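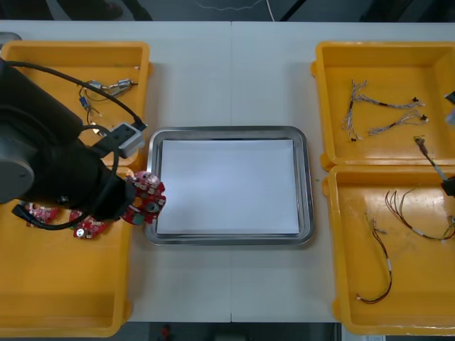 Sorting Night: Trays, Boards and a Clean Sheet of Paper

Search this site Enter keywords Go

If you have ever opened a drawer looking for one little connector and found every cable you've owned since high school, then you already know why we gave a whole evening of the Jondside electronics club over to sorting. It was the best-attended evening we have had since August, which says something about the state of our drawers!

Ilgın Baysal ran the evening, and she has strong feelings about trays. Her method is so simple that I felt a bit silly for never having tried it at home. You push two white tables together so you have one long top to work on, you set out your yellow trays, and you put a single steel tray in the middle with a clean sheet of white paper laid flat inside. The steel tray is where a part goes to be looked at, and nothing lives there. Once you have decided about a part, it moves on to a yellow tray and the paper is bare again. (I asked if a folded dish towel would do. It will not.)

The paper matters more than you'd think. A red circuit board on bright metal is a tiring thing to look at under the ceiling lights, with all that shine coming back at you, but on plain white you can read the small print without squinting and you notice right away if a screw has dropped off. Ilgın changes the sheet when it gets marked up, and she keeps the old ones for scribbling labels.

Wires get their own tray, and it should be a shallow one with a wide rim, so you can get both hands in. Ours were in a fine tangle, thin leads with little metal connectors all wound around each other, and the advice was to leave them alone until the boards were done. Boards go in the larger tray, flat, with plenty of bare yellow floor left around them. We were all tempted to stack – please don't stack. A board has small parts standing up all over it and the one on top will always find them.

By the time we put the kettle on, 168 boards had been looked over and listed in the club book, and the leads had been coiled and tied. The last of the Sketis kits are complete again, apart from one missing manual, and the box marked Trorkia that has been sitting under the window went home with the Fuchs family, who have been asking after it very patiently.

The next sorting evening is 1/12/19, in the usual room. Bring a tray if you have one (any color, though yellow does show up dropped screws nicely), and a shoebox of whatever has been bothering you. Soup as before, and if somebody could bring bread this time I'd be grateful – I only remembered ours when I got home and saw it on the counter.

Contact the newsletter | © Jondside Electronics Club | Back to top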